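Long slot toaster only browns one end of the bread

Posted in Kitchen & Small Appliances
736 views

Ute Rieger
Wednesday, September 29, 2021

I have a long slot toaster, the kind with a single opening that runs the whole length of the top. When I toast one slice it comes out brown on one half and almost white on the other. Two slices together are a little better but still uneven. The dial goes up to 6 and I keep it on 4. Higher than that and the dark half burns.

I bought it in June, so it isn't old. I cleaned out the crumb tray and it made no difference. It sits out on a table with just a few things around it, so I don't think it's a draft from the window or anything like that. 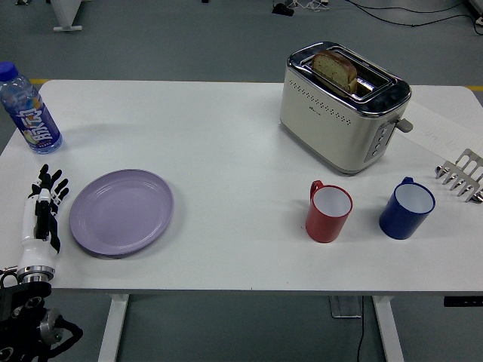 I mostly make one slice at a time, and I usually drop it in at the end away from the buttons. Is that wrong? The booklet only says to "insert bread" and has nothing on where a single slice should go. I would like to sort this out before I go looking for the receipt.

Flukis

Put it in the middle. On a lot of long slot toasters the ends get less heat than the center, so a slice at the far end can brown on one side only. Mine does the same thing.

If the middle is uneven too, run it empty and look down into the slot from a safe distance. The wires should all glow orange along the full length. If there is a dark stretch, part of the element is out and you should take it back under warranty. Don't poke around in there, and unplug it before you shake out any crumbs.

Also check that the slice stands straight. The guides inside are supposed to close in on the bread when you push the lever down. If one is bent, the bread leans and the side nearer the wires gets dark first.

Godura

just flip it around halfway, thats what I do. 11 years with the same toaster

Alemneh

Agree with Flukis about the middle. What bread is it? Homemade loaves brown unevenly for me if one end of the slice is thicker – store bread is fine on the same setting.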